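Soap Drawer: Bars from the Bathroom Shelf and Beyond

by Zoi Antoniadis
February 20, 2018

I started keeping soap in November, when my aunt cleared out her linen closet and handed me a shoebox full of bars she'd never unwrapped. I meant to use them up one by one, and then I started looking at what was pressed into them and that was that! The collection stands at 60 bars now (I gave away a few doubles), and this page has my favorites, with notes on each group.

I should say that I do use them. A bar gets looked over, drawn in my notebook, and then if I have a second one it goes straight in the dish. My sister thinks the whole thing smells like a department store, and she's right, and I love it.

How they're stored

Everything lives in an old map cabinet from a school sale in Skurnham. The drawers are shallow, so the bars lie flat in one layer on brown paper. I change the paper when it starts to feel greasy. Strong scents go at the bottom: pine tar, clove, and one sandalwood bar that took over my sweater shelf for weeks.

Plain bars

Five of them have no lettering at all, just a nice shape. The round ones came from Quách, the little grocery by the bus station, where the soap is stacked next to the tea and I can't leave without one of each.

Bars with lettering

These are the ones I get excited about. Stamped letters are the first thing to go once a bar meets water, so a crisp one is a real treat.

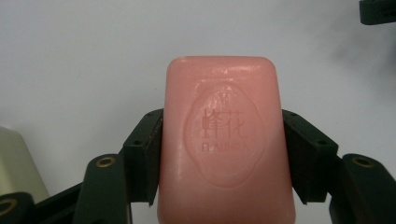 Salmon pink, with 蜂花 in big characters and FLAUHRA in smaller capitals underneath. I adore the wavy border around them, it's almost a flower or a cloud, and then there's that tiny ornament up top!

Swaps and spares

I have doubles of the lavender ovals and the oatmeal squares, and I'd happily trade for anything with an animal on it. I'm at the Hinus flea market most months, at the table with the blue cloth. Come say hi, and bring soap.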